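Chapter 5
Shared Surfaces: Tables Used for Work and Refreshment

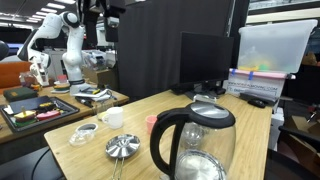
A table that serves two purposes requires an agreed order. Where a kettle, mugs and glasses stand on the same top as a monitor and mouse, liquids should be kept at one end and electrical equipment at the other. Aksoy's survey of 68 small workplaces records this arrangement under the name "divided table" - a term retained throughout this chapter.

Section 5.1 deals with the placing of kettles and cups. Section 5.2 considers storage bins kept beside the table, and Section 5.3 sets out the daily clearing routine used at Tuncer.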